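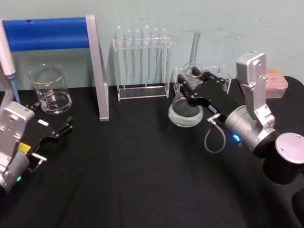
Bench and glassware check, small wet lab, Clinham building
October 2024
Done by: me, with Nam-gil Myung reading over my shoulder for the second half

Same form as last time, so I've kept the headings and put my comments under each one. OK means OK, FIX means somebody needs to do something, and WATCH means I'll look again next round.

1. Bench covering
OK. The black covering lies flat and I couldn't find a lifted corner anywhere. I ran my hand along the front edge where we had the little tear in September, and the patch is holding up nicely. Please keep wiping it down at the end of a session, even if you only had water out. Clear drops on black are really hard to spot until your sleeve finds them!

2. Wall behind the bench
WATCH. Smudges and marks, nothing worse. I went over a couple of them with a damp cloth and they got fainter but didn't go away, so I'm guessing they've been there a good while. No cracks, no flaking paint. I'd love a splash panel back there and I have asked (twice now), but it isn't a safety item so I'm not going to fail us on it.

3. Beaker
OK. Rim is smooth all the way around, no chips, no star cracks in the base. The white graduations are still readable, and that's more than I can say for the old ones we threw out. One request: if you leave anything in it, even a little, put a label on it. Clear liquid in an unlabeled beaker is a mystery, and I don't want to be sniffing mysteries.

4. Test tubes and racks
OK, with one comment. The six tubes in the clear rack all passed. I held each one up to the light and turned it, and I didn't see a scratch worth worrying over. The rack itself is acrylic, so no acetone near it, please - it goes cloudy and then it crazes, and then we're buying another one from Zalewska.

The comment is for the second holder, the one with the tall tube. That tube sticks up higher than everything around it and it's the one I'd expect to get knocked first. It was standing straight and the holder didn't wobble when I nudged it. Still, if you don't need it out, take it down and put it in the drawer with the foam.

5. Round flask
FIX. Glass is fine, I checked the neck and the bulb. My problem is where it goes when you put it down. A round bottom rolls, we all know this, and I still couldn't find a cork ring anywhere near the bench. I've put in for a pack of 12 from Aluslow so there will be spares and no excuses. Until they come, borrow the ring from the prep room and take it back when you're finished.

6. Stand with the blue bar
OK. I gave the upright a push from the side and from the front and it stayed put. The bar didn't slip either. Washington Fagundes asked me whether the load tag should be on the stand or in the folder, and I think the folder is fine as long as people open the folder. The tag says 800 grams, which is plenty for anything we hang on it.

7. Pipette
WATCH. Tip was seated properly and the plunger moved smoothly. The calibration sticker has 5 weeks left on it, so I'll book that in with Pronditz before it sneaks up on us. Reminder for newer folks: don't lay a pipette down flat with liquid in the tip. It runs back into the barrel and then I get to take the thing apart.

8. Broken glass bin
FIX. It was more than three quarters full and somebody had put a paper towel in there. Nam-gil swapped the liner while I was writing this up (thank you!). Glass only, please.

9. Eye protection
OK. Enough clean pairs on the hooks for everyone on the sign-in sheet. One pair had a loose arm and I tightened it with the tiny screwdriver, which now lives in the top drawer. Please let it keep living there.

10. Eyewash and walkway
OK. Ran the eyewash until it came clear, covers popped off the way they should. Walkway was open all the way to the door. There was a box in it last round, so I'm pleased.

Still open from this check:
Cork rings - ordered, I'll put them out
Pipette calibration - me
Glass bin - done, but whoever uses it last, have a look at the level
Splash panel - asking again

If you think I've marked something wrong, write it in the margin of the paper copy by the door and put your initials next to it.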